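Grovik Fleece Blanket, Throw and Twin

Home / Bedding / Blankets / Grovik

The Grovik is a plain fleece blanket for people who already own a nice blanket and would like to stop worrying about it. It goes on the bed, then on the couch, then in the car, and eventually on the dog. We make no claims about the dog's opinion.

It started as a house item at the Purnby guest rooms, where Glória Pacheco got tired of replacing wool throws that guests had put through a hot wash out of kindness. She asked us for something that could take a beating and still look decent folded over a chair. We sent her 14 of them. She sent back a list of complaints, most of them fair, and the version we sell now is the one she stopped complaining about.

What changed from the first batch

The hem is wider and double stitched. The old one curled up like a stale sandwich after a month. The care label moved from the corner, where it found everyone's chin, to the middle of the short side. We also dropped the satin trim, which looked very grand and caught on every toenail in the building.

Sizes

Throw: covers one adult sitting down, or one child completely.
Twin: fits a twin bed with a decent drop on each side. Two people can share it if they like each other.

We don't make a queen. We tried, and it took up an entire washing machine and came out with a dry sock in the middle.

Colors

Navy, oatmeal, brick and a green called Veloso, after the street our first shop was on. Navy hides the most. Oatmeal hides nothing, and sells best.

Washing

Wash cold, up to 32 minutes on a gentle cycle, with other soft things. Keep it away from towels unless you want a navy towel with a beard. Skip the fabric softener, as it flattens the pile. Tumble dry low or hang it over a door. Please don't iron it. It will melt, and you'll write to us, and Natália Henriques will have to write back.

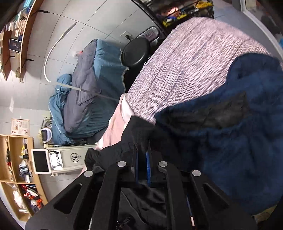 Some shedding is normal for the first couple of washes, so clean the lint filter each time. If it's still shedding after 10 washes, tell us and we'll swap it.

Shipping and returns

Orders placed before 2 p.m. leave the same day, except in December, when we do our best. You have 14 days to send it back unwashed. Cat hair counts as use.

Goes with

Wasum pillowcases, pair
Wasum fitted sheet, twin
Grovik storage bag (the blanket does fit back in, with some kneeling)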